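Stockdale House. Whole-Property Rental, Arken Lakeshore. Offered by Skalleck Residences.

Property reference 116. Sleeps 18. Nine bedrooms. Private dock. Minimum stay applies.

Overview

Stockdale House is a lakeside residence let as a single property to one party at a time. It stands on the eastern shore at Arken, at an elevation of 1,807 feet, and is reached by a private drive from the shore road. The house is suited to extended families, reunion groups and small corporate retreats. Rooms are not let individually, and the grounds are not shared with other guests.

The property consists of the main house, with seven bedrooms, and the Bolik Cottage, with two. A covered walkway connects the two buildings. Both are heated and are available in all seasons, although the dock is removed from the water at the end of October and reinstalled in May.

Accommodation

Main house, ground floor: entrance hall, sitting room with fireplace, dining room seating 18, kitchen, pantry, laundry room, one bedroom with adjoining accessible bathroom.

Main house, upper floor: six bedrooms, four bathrooms, reading room with lake view. Four of the bedrooms have a king bed and two have twin beds that may be joined on request.

Bolik Cottage: two bedrooms, each with a queen bed, one shared bathroom, small kitchen and porch. The cottage has its own thermostat and its own entrance, and is often chosen by grandparents or by families with infants.

Outdoor areas include a stone terrace with dining furniture, a gas grill, a fire pit, a level lawn and the dock. Two canoes and a rowboat are provided, with life jackets in adult and child sizes. Motorized craft may be moored at the dock with prior written approval.

Included in the rental rate

Bed linens and bath towels for the full number of registered guests. Electricity, water, heating and internet service. Firewood for the sitting room fireplace, October through April. Parking for eight vehicles. One housekeeping visit during any stay of seven nights or longer. Use of a crib and two high chairs, if reserved at the time of booking.

Available at additional charge

Private chef, by the meal or by the day. Daily housekeeping. Grocery delivery before arrival. Transfers from the regional airport. Guided fishing, June through September. Requests for these services should reach the Skalleck guest office no later than 21 days before arrival. Services requested after that time will be arranged where possible but cannot be guaranteed.

Housekeeping and linens

All beds are made up before arrival. Additional blankets are kept in the upper hall closet and in the cottage bedroom closets. Guests are asked to leave used towels in the laundry room on the morning of departure. Beds need not be stripped. Beach towels are supplied separately and are the only towels that may be taken to the dock. 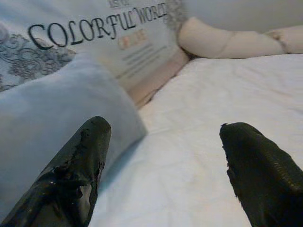 Guests with allergies to down or feathers should inform the guest office when booking, and synthetic pillows and comforters will be placed in the rooms specified. Items left behind are held for 60 days and may be returned by mail at the owner's expense.

Arrival and departure

Check-in begins at 4:00 p.m. and check-out is at 10:00 a.m. The entry code is sent by email on the day before arrival. Early access may be granted when the house has been vacant the previous night – please inquire with the guest office during the week before your stay.

Rates and terms

Rates vary by season and are quoted for the whole property. The minimum stay is seven nights from June through August and three nights at all other times. A deposit of 30 percent confirms the reservation, and the balance is due 60 days before arrival. A refundable security deposit is also required.

Cancellations received more than 60 days before arrival are refunded in full, less an administrative fee. Cancellations received after that date are refunded only if the property is let again for the same period.

Smoking is not permitted in either building. Up to two dogs are accepted by prior arrangement and must be kept out of the bedrooms. Amplified music is not permitted outdoors after 9:00 p.m. Weddings and other events with visitors beyond the registered party require a separate agreement.

To check availability, submit the inquiry form and quote property reference 116.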